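Usuvden gets its second big update, and the ferries are finally running

Players of Usuvden, the slow and rather lovely city-building game from the small studio Dustotside, have a good reason to dig out their old saves this September. The game's second major update has arrived on PC, and it brings the thing people have been asking for in the forums ever since the first release: working ferries between the islands, with timetables, crews, cargo and (of course) the occasional goat that refuses to get on board.

If you missed it the first time, Usuvden puts you in charge of a scattering of fishing villages at the mouth of a cold river. You start with a jetty, a smokehouse and a handful of families who all have opinions about where the well should go. There are no enemies and there is no war. The trouble comes from the weather, from the long winters, and from the fact that everybody wants to live on the sunny side of the hill. It sounds gentle, and for the first few hours it is, right up until the ice comes early and you realize you put all of your firewood on the wrong island.

Until now, moving goods from one shore to another meant building a bridge, and bridges in Usuvden cost so much timber that many players simply never left the first valley. The new ferries change that completely. You can lay out a route by dragging a line over the water, pick the stops, and decide what gets priority when the boat is full. Passengers will wait on the pier if they have to, but they do grumble, and a village that has been left standing in the rain too often will start to look for another mayor.

Lead designer Kolbrún Ketilsson grew up taking a boat to school, and she says she wanted the crossings to feel like part of the day. "I didn't want a little icon hopping from dock to dock," she told us. "I wanted you to zoom in and see the baker's daughter asleep on a sack of flour. We spent far too long on the sack of flour, to be fair, but I'm happy with it."

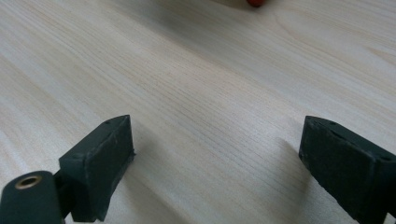

Page last changed: September, 4:40 p.m.

The update also adds a whole new region called Miah, a ring of low, marshy islands to the south of the starting map. It has 80 building plots, which is a tight squeeze by the standards of the game, and the ground floods every spring, so houses there have to go up on stilts. In return you get salt pans, reed beds and the best eel fishing anywhere on the river. You can send settlers to Miah from an existing town or start fresh there, though the team suggests that newcomers play through a winter or two up north before they try it.

Composer Dilruba Dissanayake has written new music for the southern islands, and it is worth turning the sound up for. The themes shift with the tide, adding a low hand drum when the water is high and dropping back to a single flute when the mud flats show. Dissanayake recorded most of it at home in the evenings, and she tells us that a kettle can be heard in one of the quieter tracks, if you know when to listen.

Then there are the repairs. The patch notes list 1,105 fixes, and some of them make very good reading. Chimneys no longer smoke downward. Widows can now remarry without first leaving the map. Sheep will stop attending council meetings, a change that has already drawn a few sad comments from longtime fans.

Old saves will load in the new version, but the game has to redraw the shoreline the first time you open one, and that can take several minutes with a large town. Dustotside asks players to make a backup copy first. Mods will need to be updated by their authors, and the very popular Fumari pack, which adds lanterns and night markets, is expected to follow in a few weeks.

The update is free for everyone who owns the game and downloads by itself the next time you start it up. Work on winter festivals comes next, and the studio plans to show some of it before the snow falls.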